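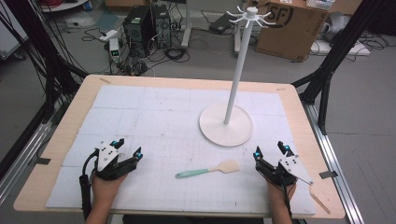

4. Setting up your activity challenge

Complete this section once your organiser account is open. You will need your club or workplace name, a start date and a list of team captains. Bitora saves each page as you go, so you can stop and come back later.

4.1 Create the challenge

1. Sign in and choose New challenge from the left-hand menu.
2. Type a name. Members see this on their phones, so keep it short.
3. Choose what to measure: steps, minutes or distance. Walking groups usually pick steps.
4. Set the daily minimum. The default is 3,000 steps. For seated or low-mobility groups, change it to 800.
5. Press Save draft.

Note: the unit of measurement is locked when the first member joins. The daily minimum can be changed at any time, but earlier days are not rescored.

4.2 Add teams

1. Open the Teams tab and press Add team.
2. Enter the captain's email address. The captain gets a link that works until midnight on the following Thursday.
3. Repeat for each team. To copy teams from an earlier challenge, press Import and pick it from the list.

Caution: importing replaces any teams already in the draft. Export them first if you want to keep them.

4.3 Check the scoreboard

Press Preview. The sample team, Dornton Walkers, should show a total of 2,159 steps. If it shows zero, go back to 4.1 and check that a unit has been chosen.

4.4 Go live

1. Press Publish.
2. Send the joining code to your captains - it is six letters, all capitals.
3. Ask each captain to log one short walk as a test, then delete it before the start date.

Members with a Nirnero wristband should pair it before entering the code. Pairing is covered in section 5.

If a captain's link has run out, open Teams, select the name and press Resend.

Guide text: Janaína Lacerda. Revised July.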